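Speaker notes: How we threw out our tutorial
Pacheco game makers' evening, 2019-01-12

30 shares
4 comments

Hi everybody, can you hear me at the back? (Wait for thumbs. Move the water away from the laptop!)

So I'm from Tusalis, we're a tiny studio, and for the last while we've been making a game called Etach. If you haven't played it, you're a courier in a flooded city, you hop across rooftops, you deliver parcels, and the tide comes in while you do it. I do level design and also most of the email. Lucimara Evangelista does the art and she's sitting right there, so if I say something wrong about color she'll shout.

I want to talk about the tutorial. We had one. It was long, I wrote it, and I was so proud of it. You stood on a roof and a box came up and said press A to jump. You jumped, another box came up and said well done, now hold A to jump farther. Then the map, then the parcels, then the tide clock, then the whistle, then the map AGAIN because we'd added a second map screen by that point. There were 13 boxes in all before you could walk off that first roof on your own.

(Play clip one. Don't talk over it, let them suffer.)

We took that build to a show in September and I stood behind people with a notebook. I recommend this to everyone and I hated every minute. What I saw was people mashing the button to make the boxes go away. They'd get through the whole thing without reading a word, land in the real game, and ask me how to open the map. One kid put the controller down during the box about the whistle and went to look at a racing game, and fair enough, it was a good racing game.

My first fix was to make the boxes shorter. Then I made them prettier. Then I put in a little bird who said the same things in a funny voice, and I spent ages on that bird, and people mashed right through the bird too. I still have the bird files if anybody wants a bird.

Edileuza Vieira, our programmer, finally just turned the whole thing off one night and sent me the build without telling me. I thought it was broken! I stood on the roof waiting for my box. Then I walked left, because there was a wall on the right, and there was a gap, so I jumped it. And I wrote her a very grumpy message, and then about an hour later a much nicer one.

(Slide: roof one, old and new side by side.)

OK so, how the first roof works now. You start with a wall behind you. The gap in front is too wide to step over but a tap of the button clears it, and if you miss, you land on an awning and climb back up. The next gap is wider. A tap won't do it, so you fall on another awning, and most people hold the button down the second time without thinking. I didn't have to say a thing. The tide clock comes on when your feet first get near water. The map opens by itself the first time you pick up a parcel, and closes with the same button that opens it later, so your thumb already knows.

The whistle was the hard one. You can't guess a whistle. We tried four different rooms for it and the one we kept has a ferryman across the canal who whistles at you and waits. He just stands there. Some people whistle back right away and some people try to throw the parcel at him. He gives it back, he's very patient.

A word about tools, and I know somebody is going to ask, so: we build the levels in Pradix. It lets us play from any spot on the map, and for this kind of work that's the thing I'd miss most. I moved the second awning so many times I lost track. I'd move it, play it, move it back, go get coffee, move it again.

(If short on time, skip to the signs bit.)

What went wrong. Plenty! We had text in there for a reason, and when it went, some players lost out. People who don't play many games didn't know the stick under their left thumb was for walking. We now have one plain page in the pause menu with every control on it, big type, and you can get to it before you press start. I fought that page for weeks because I thought it was cheating. I was being a snob, really. My aunt used it and finished the first district.

We also got a forum post, I'd guess 1000 words long, from a man who wanted the bird back. He'd seen it in the trailer.

(Clip two. Drink some water.)

Last bit, signs, then questions. 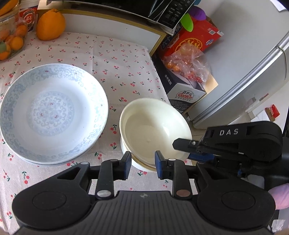
Once the boxes were gone, color had to do a lot of the pointing, and my first try was to put a red flag on every single roof you could reach. Nobody followed them. Think of the cherries on that tablecloth: they come along so regularly that you take them as cloth and your eye keeps going. Then look at the middle of the big shallow dish, where it's all pale blue-grey scrolls and just a few little red marks, and I bet you found those. So we pulled nearly all the flags and kept them for the roofs where a delivery is waiting, and we let the rest of the district stay pale around them. I still put too many in when I'm tired, and Lucimara still takes them out in the morning. Right, who's got the microphone? Yes, you in the green sweater, go ahead.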